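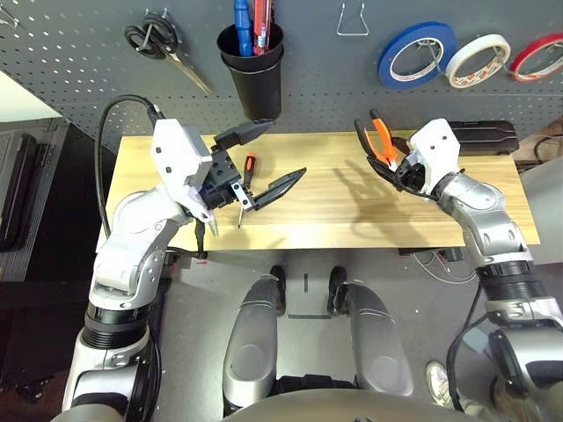
Slide 2: One wall, one bench

Speaker notes – Rochelle Tran, shared workshop talk, 2020-11-17

Leave the slide up while people sit down. Start with the gray pegboard. Scissors on the left, then the black cup with the blue-handled and red-handled tools, then tape. Say that the tape gets three hooks because tape is what people borrow most.

Point out the bare wire hook. Ask the room what goes there. Wait for two or three answers before moving on. At Gulska we had the same problem for most of a year – a hook with no label, and everyone sure it belonged to something else.

Then the screwdriver, orange and black, upright over the bench. My rule is that a tool is either on the wall or in use. The black case at the back of the table is the exception. Cases can live on the bench if they stay against the back edge.

Slide 3: What we had before

Drawers. Read out the Begović inventory: 1,432 items, 267 of them duplicates. Most of the duplicates were screwdrivers and tape. People bought a new one when they couldn't find the old one.

Mention that the inventory took until April and that I would do it by drawer next time, not by type of tool.

Slide 4: Hanging order

Go slowly, people take notes on this one.

Tape at shoulder height, each roll on its own hook. Two rolls on one hook means the back one never gets used.

Scissors by themselves, with space around the handles.

Small hand tools in a cup. Don't fill it. If you have to pull out one tool to reach another, hang a second cup.

Leave around 95 holes free for later. Katach filled their board on day one and had to take half of it down.

Slide 5: Cost

We spent $145 on hooks and cups for the Indalis room. The board was already there. Skip the breakdown unless asked.

Questions

Somebody will ask about painted outlines behind the tools. I don't use them – we move things too often. Labels on tape are fine.

Print this page | E-mail this page

Related items
Sorting a screw drawer
Bench height and lighting
Notes from the Katach visit

Contact | Copyright 2020 Rochelle Tran | Back to top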